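News from the Motor Bench

Aug 25, 2025

It has been a long and rather sticky summer in the workshop, and I want to start by thanking everyone who kept turning up in the heat with their fans and pumps and half-dead blenders under their arms. Heloísa Miranda has run the small motor evenings since spring, and she tells me the waiting list now stands at 11 names, so please be patient with us – we will get to you!

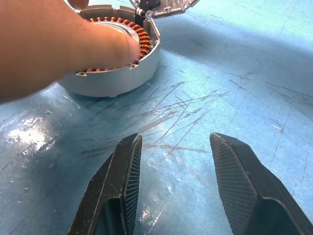 Learning to look before you reach for a screwdriver is what Heloísa's beginners spend their first evening on, and I must say I enjoyed it far more than I expected to when I sat in. You open the cover, you turn on a good lamp, and you take your time. The copper windings sit in a ring just inside the housing, packed closely together, and a fingertip along the inner rim is a fine way to get to know the shape of the thing before any tools come out. Unplug everything first, of course, and take off your rings.

The September group has room for 8 people. Bring a motor you don't mind practicing on, a notebook and some small jars for screws. Tea is on us, and if you have a spare desk lamp at home that you could part with, Heloísa would be very glad of it.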